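Restia Community Reading Rooms: progress report to the Turcotte Fund

Jan 4, 2018

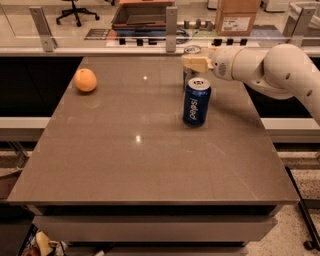

Where we are

Hello again from the reading rooms! You asked for something short and readable this time, so I'm leaving the spreadsheet for the attachment and just telling you how it went. The last report stopped at the end of September, with the Lorkia Street room still full of paint cans and the shelves for it stuck in a warehouse two states away. Lorkia Street is open now. It opened in October, nine days later than I promised you, and it has been busy pretty much ever since.

We have signed up 148 new readers across both rooms, and most of them are adults, which surprised me. I wrote the whole grant application around after-school kids (you'll remember, I went on about it for pages) and the kids do come, but the people who fill the chairs in the evening are grown-ups working on their English or studying for a license exam. One group is going through the commercial driver's handbook together, a chapter a week, and they are louder than any of the children.

The books

You gave us money for 400 books and we have bought all of them. I spent more of it than planned on large print, after the first month's requests came in, and less on picture books, where the donations have been really generous -- we have more counting books than we could ever use. The big gap is still Spanish-language novels. We have plenty of Spanish nonfiction, cookbooks especially, but people keep asking for mysteries and love stories and I keep having to write their names on a waiting list.

Labeling took forever. I thought two weekends would do it and we were still at it in November. The first batch of spine labels peeled right off the glossy covers, so those all got done twice with a clear cover strip on top. If you ever fund another room like this, put the cover strips in the budget from the start!

The checkout system

We moved over to Clavotard for checkouts, as agreed. It's good at the thing we bought it for, and I can see in a minute what's out and what's late. It is not so good with families who share one card, and the reminder messages went out in the wrong language for the first few weeks. Support was friendly about it and the language part is fixed. The shared cards are not, so for now we keep a paper notebook at the desk for those families and I type it in at the end of the day. I don't mind doing it, but I wouldn't want to hand that job to someone new.

Money

We're under on furniture and over on heating. The Lorkia Street room has tall old windows and a boiler with opinions, and December was cold. I moved a little from the furniture line to cover the gas bill, inside the 10 percent you let us shift without asking. The chairs we bought secondhand are holding up fine, apart from 2 that wobble and have been put in the back until somebody gets to them with a screwdriver.

I'd like to ask about the printer line. There is money left in it, and what people want most is a scanner, for forms and job applications mostly. Could we use it for that? I haven't ordered anything yet.

What comes next

In the next quarter I want to get the Saturday morning story hour going again at the first room. It fell apart when Lorkia Street opened and I was running back and forth with keys all day. I also want to try later hours on weeknights until the end of March and see who comes. The driver's handbook group has already asked, twice, and they have offered to stack the chairs.

Receipts are in the attachment along with the title list. The October gas bill is missing from the scan -- I have the paper copy and will send it on this week.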